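Search this site Go

Where Does Chocolate Come From?

Chocolate starts on a tree. The tree is called cacao (say it "kuh-KOW"), and it grows in warm, rainy places near the equator. It likes shade, so farmers often plant it under taller trees such as bananas.

Cacao trees do something odd. Their flowers grow straight out of the trunk and the thick branches. The flowers are tiny, smaller than a dime, and they are visited by midges, which are flies so small you could mistake them for specks of dust. Most of the flowers drop off. A few turn into pods.

A pod is shaped a bit like a football. It can be green, yellow, orange, red or purple, depending on the kind of tree. It takes five or six months to get ripe. Farmers cut pods down by hand with a sharp blade, because pulling them off can hurt the bark, and new flowers grow from the same spot.

What is inside a pod?

Crack one open and you find rows of seeds covered in white, sticky pulp. One pod can hold 40 seeds. We call them beans, but they are seeds. The pulp tastes sweet and a little sour, something like lemon and melon together. A raw bean does not taste like chocolate. It is very bitter.

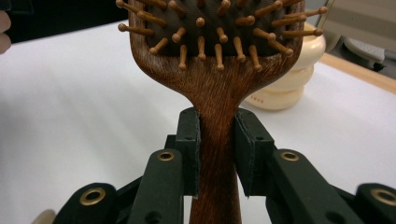 The flavor comes later, and the first step is fermenting. Workers heap the wet beans in a box or in a pile and cover them with banana leaves. Yeast and bacteria, which are living things too small to see, feed on the sugar in the pulp. The heap gets hot. The pulp turns runny and drains away, and the beans change from purple to brown inside. This takes several days, and someone has to turn the beans over so they all get the same treatment.

Next the beans are spread out in the sun. They are raked often. If they stay damp they go moldy, so when rain comes they have to be covered fast. Dry beans go into sacks and travel by truck and ship to the chocolate makers.

At the factory

Javiera Sosa makes chocolate at a small factory called Lomar. She roasts beans in a drum that turns like a clothes dryer. "I use my nose more than my clock," she says. "First it smells like vinegar, then like bread, then like brownies. When I smell brownies I get ready to stop."

After roasting, a machine cracks the beans and blows away the thin shells. The pieces left over are called nibs. You can eat nibs. They are crunchy and still pretty bitter.

The nibs are ground until they turn into a thick brown paste. This happens because more than half of a nib is fat, called cocoa butter, and grinding warms it up until it melts. Sugar goes in now. For milk chocolate, dried milk goes in too. Javiera's grinder runs for up to 24 hours. If she stopped too early the chocolate would feel sandy on your tongue.

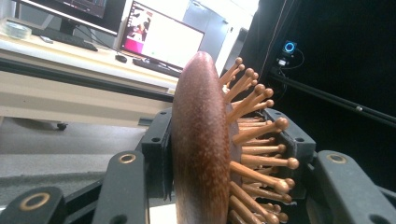 The last big job is tempering. This means warming and cooling the chocolate carefully so that the fat sets in the right way. Tempered chocolate is shiny and snaps when you break it. If you have ever left a bar in a hot car and let it get hard again, you may have seen pale streaks on it – that is called bloom. It is safe to eat, but the snap is gone.

What about white chocolate?

White chocolate is made with cocoa butter, sugar and milk. It has none of the brown part of the bean in it.

Try it

Ask a grown-up for a square of dark chocolate and a square of milk chocolate. Break each one close to your ear. Which is louder? Then let each one melt on your tongue without chewing, and write down 2 words for each taste. Drink some water in between.

Words to know

Pod: the fruit of the cacao tree
Pulp: the soft white part around the beans
Ferment: to be changed by yeast or bacteria
Nib: a piece of roasted bean with no shell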